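Iturra open lab, student kitchen project
Posted 2023-07-24

I drove 117 miles to see the Firkis class at Iturra because the flyer promised "robots that cook." I have been to enough student showcases to know what that usually means, and I went anyway.

The course runs until August. Teams get two arms, a table of toy kitchenware and a task sheet written by Prorkance, the sponsor. The parts budget is $679 a team, which the handout mentions more than once.
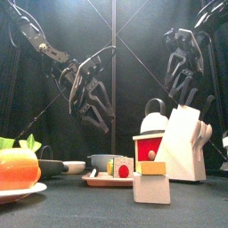
What the teams are graded on

Mostly tidying. Toy food goes on the pink tray, dishes go where the sheet says. A run gets 20 minutes, and a student may step in 2 times before points come off. I asked whether anyone moves the dishes between practice and grading and got a vague answer. If they stay put, I don't see what is being tested.

The wrist view interested me more. Up close you notice how little room the fingers have between one block and the next, and I would like to see scores for crowded trays listed separately. The Trellex poster in the hallway gave a single success rate with no word on how the tray was set up.

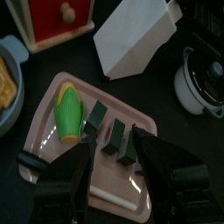
Toy corn and green blocks on the tray, seen from the gripper.

Parking is behind the building. Bring water, the lab is stuffy by noon.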